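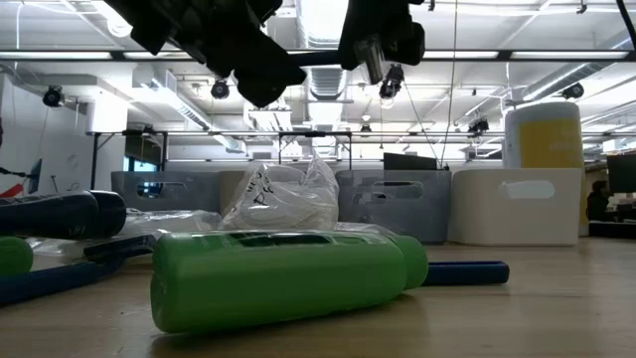

Aranka Juhász hielt dagegen, der Heimvorteil im Baseball sei vor allem eine Frage des Platzes, weniger des Publikums. Die Arbeitsgruppe hat diesen Einwand in die Fragestellung übernommen.

2. Daten und Vorgehen

Ausgewertet wurden 60 Ligaspiele der Mannschaften Nidum und Caltlow. Erfasst wurden Runs, Hits und Walks je Inning, getrennt nach Heim- und Auswärtsspiel. Verkürzte Spiele – Abbruch vor dem Ende des fünften Innings – blieben unberücksichtigt. Die Scorebögen aus dem April lagen nur handschriftlich vor und wurden doppelt übertragen. 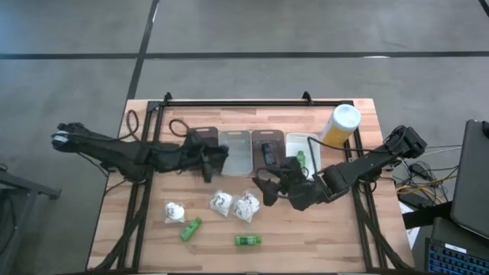
Abb. 2: Tisch mit Rahmenprofil und zwei Roboterarmen

3. Ergebnisse

Nidum gewann 18 Heimspiele und 10 Auswärtsspiele. Der Unterschied entsteht überwiegend in den ersten drei Innings. Bei Caltlow ist kein vergleichbarer Effekt erkennbar. Der Platz in Camier hat ein kurzes rechtes Außenfeld; ob dies die Differenz erklärt, lässt sich ohne Angaben zur Schlagrichtung nicht prüfen. Diese fehlen in 9 Scorebögen vollständig.

Seite drucken | Per E-Mail senden
Diese Website verwendet Cookies. Einverstanden
Kontakt | © Oktober 2018 | Nach oben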